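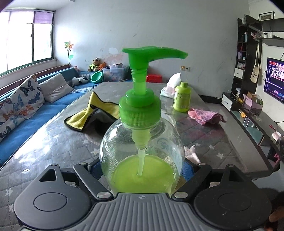

A sealed deck is the only fair test left in the game, one longtime Tretandale player argued at the close of the winter league, and the remark was met with as many nods as objections. Owners of large collections had spent the season playing with whatever came out of the box on the day, and several of them had lost to newcomers.

The Case for the Closed Box

Breadcrumb: Features > Tabletop > Card Games > Organized Play

March 7, 2023

Sealed play has been part of Tretandale from its first printing, though for most of that time it was reserved for release events. Terkow, the publisher, supplied stores with kits, the kits were opened, and by the following month the tables had gone back to constructed decks. The release of the Plonholm set has changed the pattern. Leagues that once gave sealed decks a single evening now give them a full season, and the format has begun to draw players who had drifted away from the game.

The rules are simple to state. Each player opens six packs, sets aside the cards that suit no plan, and builds a deck of at least 40 cards, land included. The remaining cards form a side pool and may be exchanged between games. Nothing may be traded or brought from home. In league play, one further pack is added after each defeat, so that a weak opening pool does not condemn its owner to a weak season.

Plonholm contains 427 cards, a large number for a set intended to be played on its own. Its size has practical effects at the table. Two players rarely open similar pools, and a strategy that served well in one league may be unavailable in the next. The set's main mechanic, known as tithe, allows a player to exile a card from the graveyard to reduce the cost of a spell. In constructed decks, tithe is used to assemble fast combinations. In sealed play the same cards are slower and a good deal more interesting, as a creature lost in the early turns becomes a resource later on.

Deck size remains a matter of dispute. Standard advice is to play the minimum and no more, on the sound principle that every added card makes the best card harder to find. Plonholm gives some reason to hesitate. Tithe decks move through their libraries quickly, and long games between two of them are sometimes decided by who runs out of cards first. A number of league regulars have settled on 42 cards, with one extra land and one extra creature. The difference is small – a turn or two at the very end – but in a drawn-out match it can be enough.
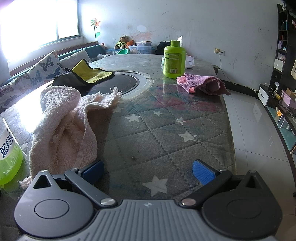
Play the land and stop apologizing for it, ran the advice of a competitor who finished the league undefeated with a two-color deck of 42 cards. The same competitor recommended choosing removal spells first, then creatures that are worth tithing, and leaving the rare cards until the rest of the deck is in order.

That order of work runs against habit. A rare card is exciting to open, and many players build toward it before they have looked at the rest of the pool. In Plonholm the common cards carry most of the weight. Fen Warden, a modest creature for three mana, blocks well in the early game and returns a land when tithed. Bell of Low Water gives any deck a way to draw cards on a stalled board. Neither appears in many constructed lists, and both were played in nearly every strong league deck.

Chmielewska, which organizes regional leagues for the game, revised its floor rules in December to suit the format. Deck construction now has its own timed period of 40 minutes, separate from the first round. Pools are registered before building begins and are checked again before the final. Players may consult the printed rules but may not use pick lists or rating guides. The last provision has been the least popular, and the organizer has said that it will be reviewed after the spring season.

Cost is the other question. A sealed season requires a fresh purchase from every participant, and a player who already owns most of the set gains little from opening more of it. Some leagues have answered by keeping a common stock: the cards are returned when the season closes, sorted by rarity, and repacked for the next one. The repacked boxes lack the surprise of a sealed product, and an error in sorting can leave a pool short of land. They do make it possible to run a league several times from a single purchase.

Constructed play is in no danger of disappearing, and the larger prizes are still awarded there. Terkow has confirmed that the next set will be smaller and will not use tithe, though Plonholm cards will stay legal in sealed leagues for as long as stores choose to stock them. Registration for the spring season closes at the end of the month, and players entering for the first time are asked to bring their own sleeves and a means of tracking life totals.

Features Reviews Rules Events Archive Subscribe

Related articles
Tithe and Timing: Reading the Plonholm Graveyard
How Many Lands Does a Slow Deck Need?
Repacking a League Box Without Losing a Weekend
Tretandale Floor Rules: What Changed This Season
Choosing Sleeves for Shared Cards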